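ok so the new room. thread because people keep asking

we got the keys to the old Jollstead unit and it's ours from January. one big long room, white walls, warm brown floor, lots of light. I'm already attached to it

size first – 2,000 square feet give or take a closet. the old place was tiny and had a pole in the middle that everybody walked into

floor is wood-look laminate. not real wood, please stop asking me if we're going to sand it. we are not going to sand it

mop it with barely any water, that's the whole care plan. I've written it on the door

paint: white. yes again. we did try a sample of the Cundumance green on a bit of cardboard and it looked like a dentist's. so, white

tables. this was the big fight. I wanted a few huge ones, everyone else wanted lots of smaller ones you can shove about. I lost

and fine, they were right. white tops, thin legs, one person can walk one across the room without calling for help

they came from Feltix, 118 dollars each, flat packed. the hex key they give you is useless, bring your own. legs go on BEFORE you flip it. ask me how I know

also tighten everything again after a week. mine had a wobble you could feel when writing

chairs are a mix and will stay a mix. budget went on tables

lights!! long fluorescent ones up in the ceiling. I was all set to hate them and rip them out. got a quote, 3,000 to swap the lot, and suddenly I like them very much

they are pretty even to be fair. you can stand at a table and do fiddly stuff with your hands and not be working in your own shadow, which was teh main problem at the old place 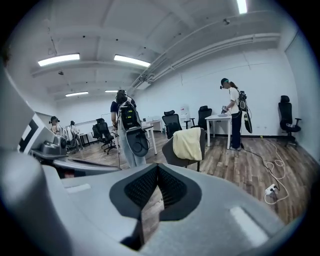 the pipes on the right side of the ceiling are staying too. boxing them in would've meant losing height and I want the height. painted white, you stop seeing them by day two

layout for now: tables spread out, wide walking gap down the room, so you can turn round with a bag or whatever on your back and not take out somebody's coffee

the back end is still undecided. half of us say shelves, half say leave it open. Sfakianakis sent over a shelving quote and it's sitting in my inbox, I'll get to it

things we still need: door mat (a proper one, grit kills laminate), felt pads for every single chair leg, hooks, a clock, more hooks

pads come in packs of 29 for some reason?? who has 29 chair legs. buying two packs anyway

oh and the echo. it's bad. hard floor, bare walls, every dropped pen sounds like a plate. thinking of panels on the long wall, if you've done this on the cheap tell me what you used

no rugs tho. had rugs at the last place, the corners curl up and the chairs catch on them

ok going back to tightening table legs, will answer replies tonite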